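Stitches Up Close: A Little Gallery From the Practice Bench

Hi and welcome! I've been meaning to put up a gallery page for ages, and since I've finally sorted through my folder (2,215 files, most of them hopeless) I figured I'd better do it before the next batch lands on top. It's all suturing on this page. Thread, pads, knots, needle drivers, the whole lovely fiddly business of closing a straight cut and having it look like you meant it.

A bit about me, for anyone wandering in from the Flolleck newsletter. I'm Arash Jalali, and I started learning to stitch in December with a beginner kit from Zudonard and a lot of misplaced confidence. My first row looked like a shoelace that had lost a fight. I've gone through 169 practice closures now and I still get a silly thrill when the two sides of a cut come together flat, with no gap and no pucker!

What I love about looking at this work close up is how much there is to see that you miss at arm's length. The thread has its own ideas about where it wants to go. Black suture is my favorite for learning because it shows up so well against a pale surface, and you can tell right away if a loop has wandered off or a tail is too short. (I tried a pale blue thread once and spent the whole evening squinting.) The tools are worth a long look too – all those tiny teeth and grooves and screw heads packed into something so small.

Click through for the bigger versions if you like that sort of thing, and I'm guessing you do if you've read this far.

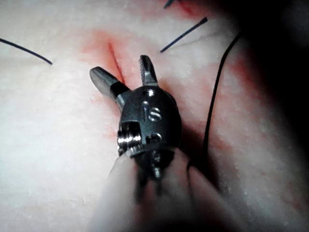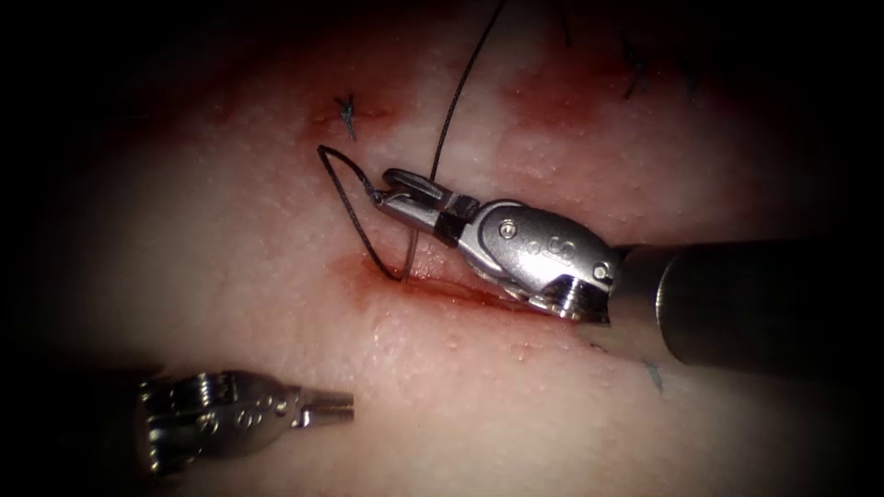
Black thread and a straight diagonal cut, both times. The jaws are open in the first one and closed on the suture in the second. I could look at that thin loop in the second one all day.

How long should I leave the tail when I'm practicing interrupted stitches?

Start with a tail of an inch or so on the short side and trim after the knot is down. A longer tail is easier to grab while you're learning, but it gets dragged into the next throw if you leave it lying across the cut, so lay it off to one side before you go on. Once your knots are landing where you want them you can go shorter and save yourself a fair bit of thread.

I'll be adding more as I get through the folder. Next up is a set on continuous stitches, where the trick is keeping the same gentle pull from one end to the other, and then some knots I'm proud of and a few I'm really not. If you have a pad brand you swear by, tell me in the comments! I've used the Akande ones and the thick Dritus ones and I keep going back and forth between them. The Dritus takes a needle beautifully, but the Akande seems to put up with more pulling before the holes stretch.

Page last updated April 23, 2026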